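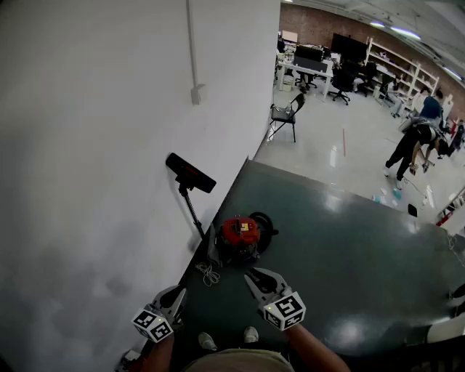 Left gripper pose jumps when I work close to a wall, tag cubes, head camera

Posted in Perception and Tracking
Tags: fiducials, pose estimation, handheld grippers, filtering

Branwen Dafis

I'm recording two-handed demonstrations with a pair of handheld grippers. Each gripper carries a printed cube with square markers on its faces, and I get the gripper poses from a head-mounted camera. The recordings go through our own pipeline, which does detection, a per-cube pose solve, a smoothing filter, and then export to a training set at a fixed rate.

The right hand is fine. The left hand is fine too, until I work near the wall. The table is pushed up against a white wall and the objects sit close to it, so the left gripper spends a lot of time low and near the wall side. In those parts of a recording the left cube's orientation flips. The position stays within a couple of centimeters, but the rotation snaps to a different answer for a few frames and then snaps back. Played back in the viewer, the wrist looks like it twitches.

Things I have tried:

Recalibrating the head camera. Reprojection error was already low and did not change much.

Raising the detector's minimum marker size. This removed some flips and also removed a lot of good frames.

A stronger smoothing filter. The flips turn into slow wobbles, and I think that is worse, as they are harder to find afterward.

I went through one recording by hand. It had 876 frames with the left cube detected, and 40 of them had the wrong rotation. Nearly all of the bad ones were frames where only one face of the cube was detected. The tabletop is dark green and glossy and it picks up the ceiling lights, so I also wondered about reflections.

The code for the pose solve takes each detected marker, solves for it alone, converts to the cube frame, and averages the results. If there is one marker there is no averaging and it goes straight to the filter.

Is this a lighting problem, a printing problem, or a software problem? I would like to fix it before Wednesday, when we start the next batch.

Havlíček

Software, mostly. What you describe is the usual planar pose ambiguity. When you solve for the pose of one flat square, there are often two rotations that explain the four corners almost equally well. It gets worse when the square is small in the image or is facing the camera nearly straight on, and then a fraction of a pixel of corner noise decides which one wins. The position is nearly the same for both, and that matches your couple of centimeters.

I would change three things, in this order.

First, stop solving marker by marker. You know the geometry of the cube, so put all the detected corners from all visible faces into one solve against the cube model. With two faces visible the ambiguity is gone in practice, as the corners no longer lie in one plane. Averaging separate solves is a bad idea anyway. If one marker has flipped and the other has not, the average is a rotation that neither of them supports.

Second, for frames with one face, ask the solver for both solutions and keep both reprojection errors. Most planar solvers can return the pair. If the ratio of the larger error to the smaller is above 2, take the better one. If it is below that, the image alone can't tell you, so pick the one closer in rotation to the prediction from your filter. Don't pick the one closer to the last raw measurement, or a single bad frame will pull the following ones along with it.

Third, gate before you smooth. Compare the measured rotation with the predicted one and reject the measurement if the difference is more than a hand can do in one frame time. Rejected frames should go through as missing, and the filter should coast. In rough form:

predict state to the frame time
if two or more faces: one joint solve
if one face: get both solutions, choose by error ratio, otherwise by prediction
if rotation change exceeds gate: mark as missing
otherwise update filter
if missing for longer than the limit: reset and flag the segment

The last line matters. Without a reset, a filter that has locked on to the wrong branch will reject every correct measurement after it. On reset I wait for a frame with two faces before I trust the rotation again.

As these are recordings and you don't need live poses, run the filter forward and then a smoother backward. With the backward pass, a gap of a few frames between two good stretches fills in well. Keep a validity flag per frame in the export so that whoever trains on it can drop the filled parts.

About the wall: I don't think the wall itself does anything. You probably hold the left hand differently there and turn one face square to the camera. Plot the number of detected faces against time next to the rotation error and you will see if that is right.

Gimley

had same issue, we just printed bigger cubes and it went away. also matte paper

Landmont

Agree with the first reply on the solver. I'd add a few things about the capture side, as you asked about lighting and printing too.

Reflections in the tabletop are not likely to give you a false marker ID. A mirrored marker does not decode to a valid ID in most dictionaries. What glare can do is wash out part of a marker on the cube itself, and then you drop from two faces to one. So it can feed your problem without being the cause. Check whether your bad frames have a second face that is in view but was not detected. If so, look at exposure. Auto exposure on a head camera moves a lot when half the image is a white wall, because the camera darkens everything to compensate, and the black squares lose their edges. Lock the exposure if your camera lets you. If it doesn't, set the metering to the middle of the image, or turn on adaptive thresholding in the detector with a larger window. Try the window size on saved images first.

Shorten the exposure time too. Motion blur shifts corners, and with a planar target that is enough to choose the wrong branch.

Bigger cubes work, as Gimley says, but they knock into things when you reach in beside a wall. I would keep the size and fix the code. If you do reprint, leave a full white border around each marker. People trim it to make the black part larger and the detection gets worse.

Check the cube model as well. Once you do a joint solve, an error in the size or the placement of one face shows up as a constant residual. We measured ours with calipers and found one face had been glued on slightly rotated. The old per-marker code had hidden that by averaging. An easy way to calibrate is to turn the cube slowly in front of the camera, keep the frames with two or three faces, and optimize the face transforms along with the poses. We used 1,000 frames for that, and it ran in a few minutes.

One point where I'd do it differently. For the gate, I would not use one fixed angle. Scale it with the time since the last accepted measurement, or a fast wrist turn after a short dropout gets thrown away. Grillum's export script has a version of this with the gate growing linearly up to a cap, and that has been good enough for us.

Branwen Dafis

Thank you all. I plotted the face count as Havlíček suggested and the flips line up with the single-face stretches. In roughly half of them a second face is in the image and the detector missed it, so Landmont's point about exposure applies too. Auto exposure was on.

I have moved to the joint solve and the two-solution check. On the same recording the bad frames are down to 2, and both are at the start, before the filter has seen two faces. I will start it only after a two-face frame. The backward smoother is not done yet.

On the cube model, the right one has a small constant residual on one face. I had not noticed it before. I'll do the slow turn calibration for both before the next batch.

Havlíček

For the two at the start you can also leave them in and let the backward pass correct them, provided the filter starts with a large rotation uncertainty. Either way works. Flag them as filled in the export.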